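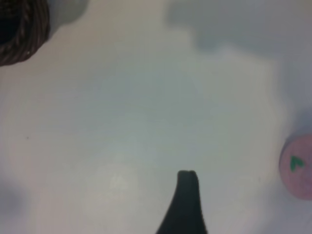

Telescope and Mount Inspection, Club Loan Equipment
Kurnura Observing Group
Wednesday, January 25, 2006
Checked by: Usman Tarar
Second check: Tobias Lindgren

Items are marked OK, ATTENTION or FAIL. Comments follow where needed. An item marked FAIL keeps the kit off the loan shelf until it has been signed again.

SECTION A. REFLECTOR, 300 mm, WOJCIK TUBE

A1. Tube rings and clamps tight: OK

A2. Dovetail bar screws: ATTENTION
Front screw had backed out by half a turn. Tightened with the hex key from the tray. The thread looks fine but should be checked again after the next loan.

A3. Primary mirror cell: OK
All clips touching but not pinching. A sheet of paper slides under each one.

A4. Primary mirror surface: OK
Light dust. Do not clean. There is a mark near the edge that was already noted in September and has not changed.

A5. Secondary holder and vanes: FAIL
Centre bolt is loose and the secondary can be turned by hand. With the tube pointing up it could drop on to the primary. Brayan Mamani has the spare bolt and washer. Tube to be stored flat until this is done.

A6. Focuser travel: ATTENTION
Stiff over the last part of the inward travel. Old grease has gone thick. Wipe out and use a very thin coat of the new grease, on the rack only. Last time it was put on the drawtube as well and the drawtube slipped under the heavy eyepiece.

A7. Eyepiece locking screws: OK
One is a replacement and does not match. It holds.

A8. Finder bracket: OK

SECTION B. EQUATORIAL MOUNT, RAVUTDEN

B1. Tripod leg locks: OK
Each leg loaded by hand and held for a minute. No slip.

B2. Spreader tray: OK

B3. Counterweight bar and end stop: FAIL
End stop missing. This is the screw at the bottom of the bar that stops the weight sliding off on to somebody's foot. Vaughn Abernathy had the mount last and is looking in his car. If it is not found, buy one. The mount is not to go out with tape round the bar instead.

B4. Counterweight clamp: OK

B5. Altitude and azimuth bolts: OK
Altitude bolt slightly bent, still turns freely through the range we use.

B6. Clutches: OK
Right ascension clutch needs a firm push on the lever. Show new borrowers.

B7. Hand controller and cable: ATTENTION
Outer sleeve split next to the plug. No bare wire showing. Sleeved for now, replace before summer.

SECTION C. POWER

C1. Battery case: OK

C2. Battery terminals covered: OK

C3. Fuse fitted and of the right rating: OK
Spare taped inside the lid.

C4. Charger, Bratuteck: ATTENTION
Works, but the plug gets warmer than I like. Do not leave it charging overnight in the hut. Roscoe will test it against the other charger and report back.

C5. Dew heater bands: OK
Both bands warm along their full length. Resistance not measured.

SECTION D. SOLAR FILTER

D1. Filter film held to a bright lamp, checked for pinholes: OK
None found by either of us.

D2. Film free of creases at the cell edge: OK

D3. Cell fits tube and cannot be knocked off: FAIL
The felt strip has worn thin and the cell lifts off with one finger. New felt is needed all the way round, plus the two side screws. No solar observing with this tube until then, screws or no screws.

D4. Finder capped or removed for solar use: no cap in the box
Cap to be found or made. Until then take the finder off altogether.

SECTION E. PAPERWORK

E1. Loan sheet filled in: ATTENTION
The last borrower did not write down the return date.

E2. Serial number on tube matches register: OK
3,967, read off the plate.

E3. Instructions in the box: OK
Mount booklet runs to 35 pages and the polar alignment page has come loose. Put it back in the right place please, it was upside down behind the warranty card.

ACTIONS
A5, secondary bolt: Brayan
B3, end stop: Vaughn
C4, charger test: Roscoe Halvorsen
D3, felt and screws: Tobias
A6, regrease: me, once A5 is done

Signed: U. Tarar, T. Lindgren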